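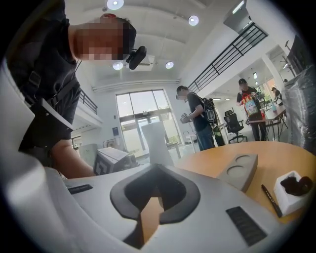 Naledi Dlamini @naledi_mends
OK I finally finished the darning workshop notes and I have to tell you all about Swiss darning, because I have been doing it backward for years and my elbows (sweater elbows, not mine) have suffered for it. Thread!

1/
Quick background for new people: I fix knitwear. Mostly my own, plus whatever my cousins leave in a bag by my door. August is when I do it, before anyone needs the sweaters, and I am telling you it is the best month for it. Good light until late and you can leave the windows open.

2/
Swiss darning is the one where you follow the path of the knit stitch with a needle and new yarn, so the patch is a second layer riding right on top of the first. It's for places that have gone thin. If you can see skin through it but the stitches are still there, you're in time!

3/
If there's a real hole, you want a woven darn or you want to pick up stitches and knit a patch. I love a woven darn. I'll get to it.

4/
So, what I was doing wrong. I was starting right at the edge of the thin bit. Don't! Start a good inch out, in fabric that's still healthy. The new yarn pulls on whatever it's anchored to, and if that's a tired old stitch you get a brand new hole next to your nice repair. Ask my green cardigan.

5/
Annatjie Masilela taught the workshop and she made us all work a sample on a scrap first, same yarn, same needle. I grumbled. Then my scrap came out like a row of little sausages because I was pulling way too tight, so, fine, point taken.

6/
Her trick for tension: bring the needle up at the bottom of the V, go behind both legs of the stitch above, back down where you started, and then STOP. Let the yarn relax before you go to the next one. It should sit there plump and cover the stitch under it. If the old color peeks out on both sides, loosen up.

7/
Yarn! People always ask about yarn. Go a tiny bit thinner than the original for a woven darn and the same thickness for Swiss. I used Vītola sock yarn in rust on a gray Pukell pullover and it looks so good I'm a little mad the other elbow is fine.

8/
(I'm going to do the other elbow anyway.)

9/
Matching vs. not matching: I used to spend whole evenings trying to match navy. Navy can't be matched. There are 400 navies. Pick a mustard or a brick red and enjoy yourself.

10/
OK, woven darns. Lay your long threads first, all one direction, running well past the hole at both ends. Leave a small loop at each turn, especially on wool that hasn't been washed yet. It'll shrink in the first wash and the loops give it room. Then weave across, over one, under one, and swap on the way back.

11/
Push each row up against the last with the side of the needle. A fork works too. I have a fork that lives in my sewing basket now and it's never going back to the kitchen.

12/
On darning mushrooms: lovely, get one if you see one secondhand. I used an orange for a whole winter. A jar lid works for flat areas. Just don't stretch the knit over it like a drum or the patch will pucker the second you take it off.

13/
Blunt needle. Please. A sharp one splits the yarn and then you're sewing through the stitch when you want to go around it. The big-eyed tapestry ones are perfect and they cost next to nothing.

14/
@mirnard_knits asked if this works on store-bought fine-gauge stuff. Yes, but get a lamp, and take breaks! I did a cuff on a very thin merino last October and it took me 2 evenings and most of a podcast series. Totally worth it, I wear that one constantly.

15/
Ends: don't knot them. Weave them in on the wrong side, one direction and then back again, and leave a short tail until after the first wash. Trim after. I trimmed early on a sock once and walked the repair right out of it by lunch.

16/
Next up is a Guvon blanket with a moth hole near the fringe, and I'm going to try a knitted patch, picking up stitches below the hole and grafting at the top. Wish me luck with the grafting, I have to relearn it every single time.

17/
Show me your elbows! Heels too. The uglier the better, I love a before photo.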